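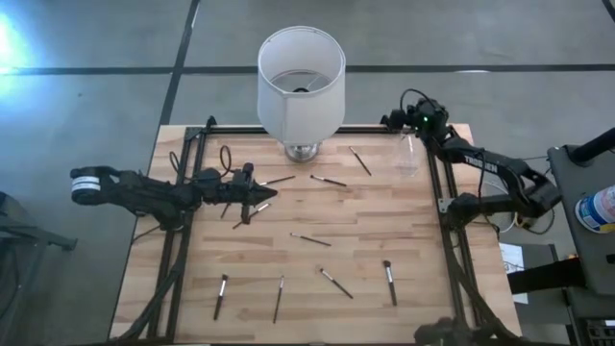
## 4. Brush care and storage at the station

This section applies to the slim-handled makeup brushes issued with the Plandau station kit. It covers sorting, washing, drying and upright storage in a drinking glass. For powder puffs and sponges, see section 5.

### 4.1 Before you start

You need:

- the brushes to be sorted
- one clear drinking glass with a flat bottom
- a table lamp
- a lint-free cloth
- Kukine brush soap, or another mild soap without added oil
- a dry towel, folded once

Set the lamp at the back of the table and leave the front half free for sorting. A white fabric shade is preferred, as a colored shade makes pigment left in the bristles hard to see.

> **CAUTION:** Keep the lamp cord off the work surface. Do not wash brushes on the same table as a lamp that is plugged in.

### 4.2 Sorting

1. Lay the brushes on the tabletop so that no two handles cross.
2. Turn each brush until the bristle tip is under the light. Look for pigment at the base of the tip, next to the metal ferrule.
3. Hold the handle in one hand and the ferrule in the other. Twist gently. If the ferrule moves, set the brush aside for repair (see 4.6).
4. Move brushes that need washing to the left side of the table. Move clean brushes to the right.

**Note:** On two-tone bristles, check the white part first. Stains in the black part show only when the tip is pressed against a white cloth.

### 4.3 Washing

1. Carry the brushes to the sink.
2. Wet the bristles only, with the tip pointing down. Water must be lukewarm.
3. Work a small amount of soap into the tip with two fingers for 10 seconds.
4. Rinse with the tip pointing down until the water runs clear.
5. Press the tip in the cloth. Do not pull or wring.

> **CAUTION:** Do not soak the ferrule. Water above the metal edge softens the glue and loosens the handle.

### 4.4 Drying

1. Lay the brushes flat on the folded towel, with the tips past the edge.
2. Reshape each tip by hand.
3. Leave overnight at room temperature. Do not use a hair dryer, and do not place brushes against the lamp shade.

Brushes must not be stored upright until fully dry.

### 4.5 Placing brushes in the glass

1. Check the glass for chips and wipe the inside dry.
2. Place the glass beside the lamp, far enough away that a brush leaning over the rim does not touch the shade.
3. Pick up each brush by the middle of the handle.
4. Lower it into the glass handle first, bristles up.
5. Place the first brushes against opposite sides of the glass, then fill the gaps.

If the glass tips when a brush is added, remove that brush and use a heavier glass. A clear glass is easy to miss against a light wood top. Where this is a problem, mark its position with a Zarnetti felt coaster, size 80.

### 4.6 Repair and replacement

| Condition | Action |
|---|---|
| Ferrule turns on handle | Reglue, leave 2 days before use |
| Bristles shed after washing | Replace |
| Tip bent to one side | Reshape wet, dry flat, check again |
| Lacquer lifting from handle | Replace |

Send repair requests to Yi-chun Lai, Kurtuluş workshop. Replacement brushes are ordered through Trinidad Echevarría.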